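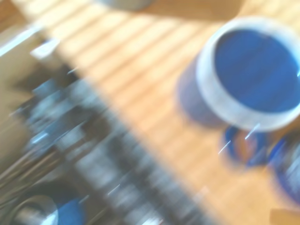

24th October
By the Lestgate Recipe Archive

Progress report to Vesier, second period

We said in May that the Sydorenko boxes would be scanned by the end of summer. They are scanned. We also said the transcription would be well along by now, and on that we would like to draw your attention back to the scanning.

The collection came to 1,660 recipe cards once everything was out of the boxes, including the ones stuck to other ones. Our application guessed 1,000, which we got by lifting a box and thinking about it. The scans are good. Front and back were done for every card, even where the back is blank, and a fair number of backs turned out to hold the better recipe. One has a complete set of instructions for bleeding a radiator. We have cataloged it under Household.

Transcription is where the time goes. Jerkix, the handwriting software we budgeted for, reads typed cards very well and reads cursive with great confidence. It has given us "boiled hans," "a cup of warm mink" and a casserole that serves God. We ran a batch of 90 cards through it and then did the same batch by hand. Fixing the software's version took longer than typing from scratch, mostly on account of the fractions, which it considers decorative. We now use it on typed cards only and have dropped to the cheaper license. The difference is in the attached budget under Transcription, where we would like it to stay and be spent on typing hours.

Measurements took up more of the summer than planned. The cards call for a "coffee cup" of flour, a "small bowl" of sugar, and butter the size of things that no longer come in one size. Our first idea was to convert everything to cups and ounces and keep the original wording in a note. We test-cooked a handful of the plainer recipes both ways. The converted dumplings were a failure and the unconverted ones were fine, but they were made by somebody who already knew how to make dumplings, so we are not sure what we learned.

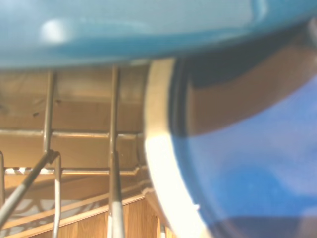
Leave the wording alone, the Lestgate library told us when we sent over the sample pages. Their view was that anyone looking up an old recipe wants to see what the card says, and that a tidy conversion will get copied and quoted until the card might as well have stayed in the box. They added that "a coffee cup" is a perfectly good measurement if you own a coffee cup. We have gone along with this. The transcription will follow the card, spelling included, and suggested amounts will sit in a separate field that can be switched off.

Other business. The search page works by ingredient and by occasion. It does not yet work by contributor, as many cards are signed "Mother," and they are not all the same mother. Permissions letters have gone out to the families we could trace. Replies have been friendly and slow, and a couple came with corrections to the recipes, which we are filing next to the originals without taking sides.

Spending is under budget on equipment and over on postage. The storage boxes arrived in the wrong size, were exchanged, and arrived in the other wrong size. We kept those.

For the next period we expect to finish the typed cards, start on desserts, and have 2 more sections open to the public: Soups and Pickles. Meat will be later. A lot of Meat is in pencil.

We are asking for one change to the agreement, to move the final delivery date back to May. The revised schedule is attached. It assumes nobody finds another box.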